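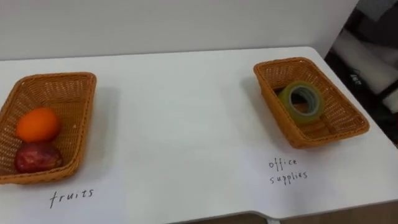
Sorting cell budgeting is the practice of estimating what a small robotic sorting station will cost before it is ordered. The term covers the arm and gripper, the table, the bins, software, installation and the staff time needed to keep the station working. Published estimates tend to be low, and most come from sellers.

Scope of the estimate

A quote usually prices the arm and leaves the rest to the buyer. The Zillside worksheet, used by several small shops, adds lines for cabling, spare gripper fingers, floor space and training. Buyers who fill it in often find that the arm is less than half of the total. Bandeo, a packaging firm, set aside 700 dollars for gripper parts in its first year and spent 3828.

Demonstrations

Sales demonstrations commonly use a tabletop task, such as putting fruit in one basket and office supplies in another.
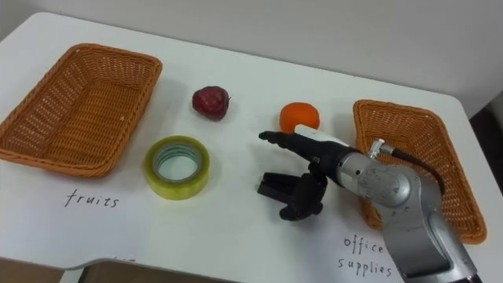 Such tasks say little about throughput. A table with a few well-spaced items and plenty of open room is easier than a crowded tote, and a buyer should ask for a trial with their own goods, at their own pace, over at least 4 shifts. Few sellers offer this without a fee.

Payback claims

Payback periods are the weakest part of most proposals. The Jirov method assumes the station runs 35 hours a week with no supervision, a condition that its critics say is rarely met. The Latuheru method charges operator time against savings and gives longer periods, though it ignores resale value.

See also: Equipment leasing; Pilot project; Total cost of ownership

Last revised 09/01/2025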